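Gomeo 使い方ガイド
第4章 追悼ページをつくる(下書きから公開まで)

前の章でアカウントの登録とご家族の招待まで終わっていますよね。まだの方は第3章に戻ってください。招待はあとからでもできるので、ひとりで始めたい方はこのまま読み進めてもらって大丈夫です。

この章は、Yapでガイドを書いている私が、祖母の追悼ページをつくったときのメモをもとにしています。最初は機能の一覧だけの章だったんですが、自分でやってみたら、画面のボタンの場所より「何を書けばいいのか」で手が止まるんですよね。なので、操作の説明のあいだに文章の話もちょこちょこ挟んであります。操作だけ知りたい方は番号のところだけ拾ってください!

4-1 始める前に手元に置いておくもの

・故人のお名前の正式な表記(旧字体、旧姓、読みがな)
・生年月日と亡くなった日
・生まれた土地、暮らした土地の名前
・ご家族のお名前と続柄。載せてよいかどうかの確認も
・顔のわかる写真を一枚

旧字体は、葬儀の案内状や戸籍の写しを見ながら打つのがおすすめです。私は記憶で打って、「邊」の字を一度まちがえました。叔母から夜の10時に電話がかかってきました。

注意:亡くなった日の欄は、公開したあとも直せますが、直すと招待したご家族全員に「日付が変更されました」というお知らせが届きます。下書きのうちに確認しておいてください。

4-2 下書きをつくる

1. ホーム画面の右上にある「新しいページ」を押します。
2. 「追悼ページ」を選びます。となりの「家族アルバム」とは別物で、途中で切り替えることはできません。
3. お名前と読みがなを入れます。旧姓は「( )つきで表示」にチェックを入れると、名字のあとに並びます。
4. 生年月日と亡くなった日を入れます。わからない部分は空欄でかまいません。年だけでも進めます。
5. 見出しを入れます。見出しは60字までです。
6. 「下書きとして保存」を押します。

見出しは空けておくと「〇〇さんを偲んで」と自動で入ります。これで十分きれいなんですけど、うちはちょっと変えたくて「編みものと相撲中継が好きだった祖母のこと」にしました。親戚のあいだで少し議論になりましたが(相撲は入れるのか、という議論です)、押し切ってよかったなと思っています。

メモ:下書きは自動では消えません。ただ、同じ下書きをふたりで同時に開いていると、先に保存したほうが優先されます。うちは母と私で同じ夜に書いていて、母の書いた段落をまるごと上書きしてしまいました。家族で分担するときは「今から書くよ」とひとこと連絡を入れるか、次に説明する「項目ごとの担当」を使ってください。

4-3 担当を決める

1. 下書きの画面で「担当」のタブを開きます。
2. 「生い立ち」「仕事」「家族」「好きだったもの」「お別れの会」の各項目の横に、招待したご家族の名前が選べる欄があります。
3. 名前を選んで「お願いする」を押すと、相手に通知が行きます。

お願いされた人は、自分の項目だけ編集できるようになります。ほかの項目は読めるけれど触れない、という状態です。

期限は最初の設定だと7日になっています。短いと感じたら「期限なし」に変えてしまってください。お葬式の前後って、みんな思った以上に動けないものなので……。私は父に「仕事」の項目を頼んで、そのまま四十九日を過ぎました。でも届いた文章はとてもよかったです。

4-4 生い立ちを書く

いちばん手が止まるところだと思います。書き出しの候補が画面の下に出てくるので、それを押して始めるのが楽です。

1. 「書き出しの候補」を押します。
2. 生まれた土地の名前を入れます。たとえば「Durnesville」と入れると、「〇〇さんは、Durnesvilleで生まれました。」という一文が本文に入ります。
3. 続けて、引っ越した土地があれば「土地を追加」で足していきます。
4. 学校や仕事は、時期がはっきりしなくても「若いころ」「戦後まもなく」のように書けます。日付の欄に無理に入れる必要はありません。

祖母はDurnesvilleの生まれで、結婚してからDerunportに移って、そこでずっと暮らしました。家族はみんなそう思っていたんですが、古いはがきの束を見ていたら、あいだに一年だけ別の町に住んでいたらしいことがわかって、これには母もびっくりしていました。こういうとき、はっきりしない土地は「土地を追加」の画面で「たしかではない」にチェックを入れると、土地の名前のあとに小さく「頃」や「と聞いています」をつけられます。言い回しは四種類から選べます。

文章の長さに決まりはないです。長く書く自信がない方は、次の順で一文ずつ書いてみてください。

・どこで生まれたか
・だれと暮らしたか
・何をしていたか
・何が好きだったか
・最後のころ、どんなふうに過ごしていたか

一文ずつで五行。これだけでもちゃんとページになります。私の叔父は「犬が好きでした。犬のほうも好きだったと思います。」とだけ書いてきて、そのまま載せました。

注意:病名や亡くなったときの様子は、書かなくてかまいません。書く場合は、ご家族のなかで一度読み合ってからにしてください。「家族だけに見せる段落」という設定もあります。段落の左端にある鍵のマークを押すと、その段落だけ招待した人にしか見えなくなります。

4-5 家族の名前を並べる

「家族」の項目は、文章で書く方法と、一覧で並べる方法があります。どちらもやってみて、見た目で決めてください。

1. 「家族」の項目を開きます。
2. 「文章で書く」か「一覧にする」を選びます。
3. 一覧の場合は、続柄を選んで名前を入れます。
4. 並び順は、名前の左の「≡」をつかんで上下に動かします。

先に亡くなったご家族には「すでに他界」の印をつけられます。印のデザインは控えめなものにしてあるので、ひと目ではわからないかもしれません。はっきりさせたいときは、文章のほうに書いてください。

再婚やお付き合いの事情で続柄が選びにくいときは「その他」を選ぶと、自由に書ける欄が出ます。「長年の友人」「となりの家の子」みたいな書き方でも入ります。うちは祖母のお茶飲み仲間をここに入れました。とても喜んでもらえました!

メモ:お子さんの名前は、最初の設定で名字が隠れるようになっています。フルネームで出したいときは、保護者の方が自分のアカウントから許可を出す必要があります。

4-6 思い出の品のページを足す

追悼ページには、本文とは別に「思い出の品」というページをつけられます。よく着ていた服、使っていた道具、手紙、レシピのメモ。顔写真が少ない方のページでも、ここがあるとずいぶん雰囲気が出ます。

1. 下書きの画面で「ページを足す」を押し、「思い出の品」を選びます。
2. 「写真を入れる」を押して、スマートフォンかパソコンから写真を選びます。
3. 写真の下に、ひとこと書きます。
4. 並び順を決めて保存します。

写真は一ページに100枚まで入ります。ひとことの欄は、空けておいても保存できます。

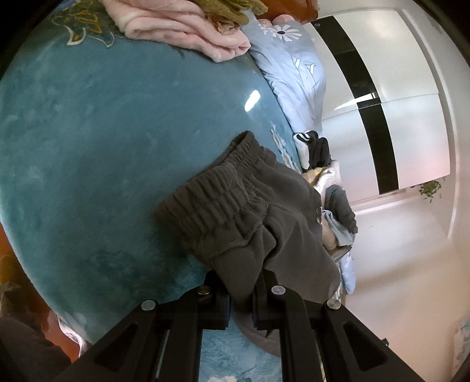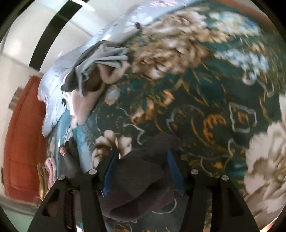

ひとことの欄には、品物の名前より、その人がそれをどう使っていたかを書くのがおすすめです。「カーディガン」だけだと、見る人は「ああ、カーディガンだな」で終わってしまうんですよね。「冬の台所ではいつもこれ」と書いてあると、急に台所の匂いまでしてきます。よそゆきの着物や時計を選びたくなる気持ちもわかるんですが、普段着も入れてみてください。ウエストのゴムがくしゅっと寄った、1枚目みたいな濃いグレーのスウェットパンツなんて、家族にとってはいちばん見慣れた姿だったりします。それと明るさの話をひとつ。どちらの写真も、濃いグレーの布に青緑の濃い布地という組み合わせですが、こういう暗めの色どうしのときは、編集画面の「明るさ」を右に少し動かしてみてください。それでも沈むなら、白いシーツや明るい色のテーブルクロスを敷いて撮り直すのが早いです。私は祖母の紺のエプロンを黒い座布団の上で撮ってしまい、三回撮り直しました。

ひとことの例をいくつか置いておきます。そのまま使ってもらっても、名前だけ変えてもらってもかまいません。

・庭仕事の日の帽子。風の強い日は片手で押さえていました。
・ラジオ。音量のつまみがいつも同じところにありました。
・湯のみ。欠けても替えさせてもらえませんでした。
・孫がつくった鉛筆立て。電話の横が定位置でした。

注意:手紙やはがきを載せるときは、差出人の住所が写っていないか確認してください。写っている場合は「写真を編集」から「ぼかし」を選び、指でなぞると隠せます。ぼかしは保存すると元に戻せないので、元の写真は別にとっておいてください。

4-7 お別れの会の案内を入れる

会を開かない方、もう終わっている方は、この項目を「表示しない」にして4-8へ進んでください。

1. 「お別れの会」の項目を開きます。
2. 会の種類(通夜、告別式、火葬のみ、偲ぶ会など)を選びます。
3. 会場の名前と住所を入れます。地図は住所から自動で出ます。
4. 始まる時刻を入れます。受付の時刻を別に書くこともできます。
5. 香典やお花についてのお願いがあれば、「お願い」の欄に書きます。
6. 出欠を聞きたいときは「返事をもらう」をオンにします。

地図はたまに、建物の裏口のほうに印がつきます。Derunportの海沿いで会をしたとき、案内を見て来てくれた人の半分くらいが裏の搬入口に並んでいました。印は指で動かせますから、保存する前に地図を大きくして、入口の前まで持っていってあげてください。

「返事をもらう」をオンにすると、届いた返事が一覧になります。人数の合計は画面の一番下です。うちの偲ぶ会は、約176人から返事が来ました。重なって送ってくれた人がいて、ぴったりの数がどうしても出なかったんです。同じ人から二回届いたときは、名前を長押しして「まとめる」を選ぶとひとつになります(この機能、当時はまだありませんでした。あったら助かったのに!)。

お願いの欄の書き方に迷ったら、次の文をどうぞ。

「お香典はご辞退申し上げます。お花は、庭に咲いているものを一輪お持ちいただければうれしく存じます。」
「平服でお越しください。」
「お子さま連れの方も、どうぞご遠慮なくお越しください。」

「平服で」と書くと、かえって何を着ればいいのか悩む方もいます。「普段のお出かけの服で」と書き足しておくと親切です。

4-8 読み返す

公開する前に、一度は声に出して読んでみてください。目で読んでいると流してしまうところで、口がつっかえます。私は「祖母は祖母の妹と」という、自分でもわけのわからない文を見つけました。

1. 下書きの画面で「プレビュー」を押します。
2. 上のボタンで「スマートフォン」「パソコン」「印刷」を切り替えて、それぞれ見ておきます。
3. 直したいところを長押しすると、その場所の編集画面が開きます。
4. ご家族に見てもらうときは「確認をお願いする」を押します。

確認を頼まれた人は、文章に付せんをつけられます。付せんは公開ページには出ません。親戚どうしの細かいやりとりがそのまま世間に出てしまうことはないので、安心してください。

メモ:「印刷」のプレビューで写真が小さく見えるのは、A4一枚に収める設定になっているためです。設定の「用紙」を「二枚に分ける」にすると、写真が大きくなります。会場で配るなら二つ折りもいい感じですよ。

4-9 公開する

1. 「公開の設定」を開きます。
2. 見られる人の範囲を選びます。「だれでも」「リンクを知っている人」「招待した人だけ」の三つです。
3. メッセージの受付を決めます。「すぐに表示」「確認してから表示」「受け付けない」から選びます。
4. 「公開」を押します。確認の画面が出るので、もう一度「公開」を押します。

範囲はあとから変えられます。うちは最初「招待した人だけ」にして、9月に入ってから「リンクを知っている人」に広げました。祖母の昔の同僚だった方が、人づてにリンクをもらって長いメッセージを書いてくださって、私たちの知らない若いころの話がたくさん届きました。職場の運動会で二年続けてパン食い競走に勝ったそうです。

メッセージの受付は、最初は「確認してから表示」にしておくのが無難かなと思います。届いたものは「受信箱」に入るので、読んで「表示する」を押すとページに並びます。お返事を書かなきゃと気負う方が多いんですが、「読みました」のボタンだけでも相手に伝わります。

注意:「だれでも」を選ぶと、検索でページが見つかるようになります。会場の住所やご自宅の場所がわかる写真を載せている場合は、公開の前にもう一度見直してください。お葬式の時間帯は家が留守になりますから、時刻と自宅の住所が同じページに並ばないようにしてくださいね。

4-10 うまくいかないとき

写真が横向きになる
「写真を編集」の「回転」で直してください。並び順は変わりません。

旧字体が□になる
「文字を探す」から読みがなで検索して、一覧から選んでください。それでも見つからない字は、手書きの画像で入れられます。やり方は第6章にあります。

公開したのに家族から「見えない」と言われた
招待のメールが迷惑メールに入っていることが多いです。届いていなければ、第3章の「招待を送り直す」を見てください。

まちがえて公開してしまった
「公開の設定」で「下書きに戻す」を押すと、すぐに見えなくなります。すでに届いているメッセージはそのまま残ります。

命日のお知らせを止めたい
「通知」の画面で「命日」をオフにします。自分の分だけ止まって、ほかのご家族には今までどおり届きます。私は一年目だけ止めて、二年目からまたオンにしました。

次の第5章は、公開したページを本の形に印刷する手順です。表紙の写真は横長のほうが合わせやすいので、読みながら候補を探しておいてください。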